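Cloudy drinking glasses, hard water or etching?
Kitchen and Laundry > Dishwashers
Started 31 Jan 2019

bullholm_ben
We moved to Abera in August and our drinking glasses have gone cloudy since then. They were clear at the old house. The dishwasher is a Callar 565 that came with the place. I use Hindosero tablets and no rinse aid. Is this lime or is the glass ruined? My wife wants to throw them all out and buy new ones.

Daichi Murakami
Find out which one you have before you buy anything. The test is cheap.

1. Take one glass and dry it with a lint-free towel. Stand it on a white table and look straight down through the rim, then from the side. A plain glass with no pattern is easiest to judge. 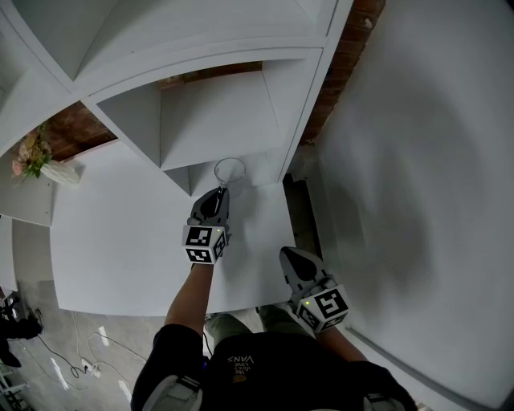 2. Soak the glass in plain white vinegar for 7 minutes. Cover the whole cloudy part.

3. Rinse, dry and look again. If the haze is gone, it was lime. If it looks the same or has a rainbow tint, the surface is etched and no cleaner will bring it back.

bullholm_ben
Thanks. Did it with two glasses. One came out clear. The other is better but still has a band near the bottom. So both problems?

Daichi Murakami
Could be. Give the second one another soak overnight. Old lime can be thick enough that one round won't do it. If the band is still there in the morning, call it etched.

For the lime, fill the rinse aid and check whether your model has a softener with a salt tank. A lot of people don't know theirs has one. Look under the bottom rack for a big screw cap.

tillie_m
I disagree about rinse aid. It hides the problem and leaves a taste. I stopped using it and switched to powder, so I can put in less when the load is small. My glasses look fine. You do have to get right down over the rack and set each glass so it drains, or water sits in the base.
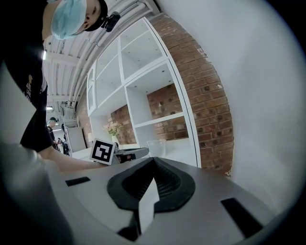 Meirion Gittins
Powder is fine, but cutting the dose only works if your water is soft. In hard water too little detergent gives you more film. Ben needs the hardness number from the city before he changes anything. Mine was on the water bill, on page 2.

tillie_m
My water isn't soft. It's a well. I'm only saying what worked here.

Meirion Gittins
Fair enough, but do you have a softener on the well?

tillie_m
Yes, in the basement.

Meirion Gittins
Then the water going into your dishwasher is soft.

bullholm_ben
There is a screw cap under the rack. It was empty, no salt at all. Bought a bag this afternoon and the city is mailing me the hardness report. The second glass still has the band after the overnight soak, so that one goes to the garage for paintbrushes.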